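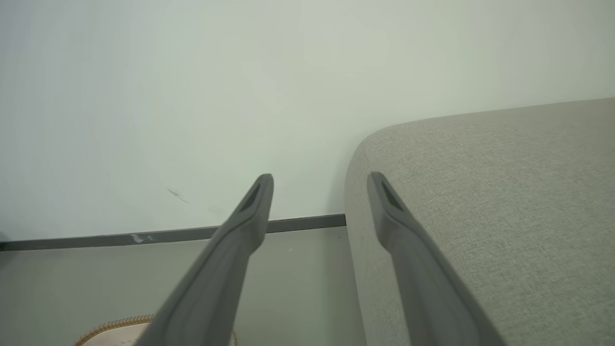
Figure 1. White wall.

Our group looked at how often students at Hustley Hall wash their clothes. We asked 40 residents to write down every load for six weeks. They recorded 216 loads, most of them on Sunday.

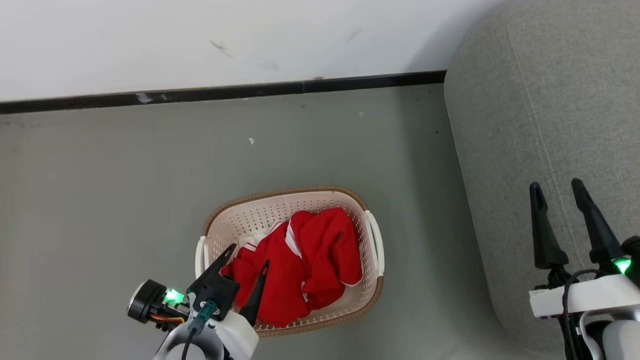
Cold washes were less common than we expected. Many residents left the dial where the last person had set it, and few had read a care label.

Price mattered too. People who paid per load waited longer and filled the machine more.

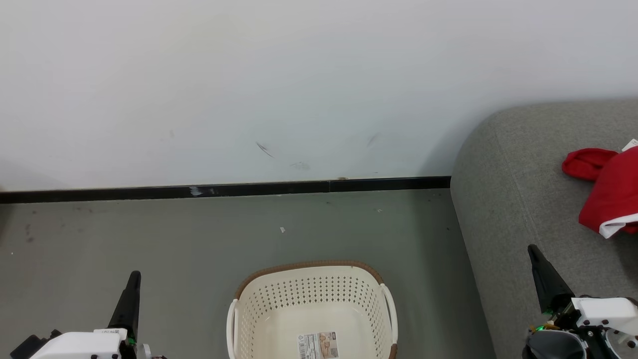 Ladi Adeyemi wrote on our draft that six weeks was too short, and that exam time should have been left out. We agree with the second point.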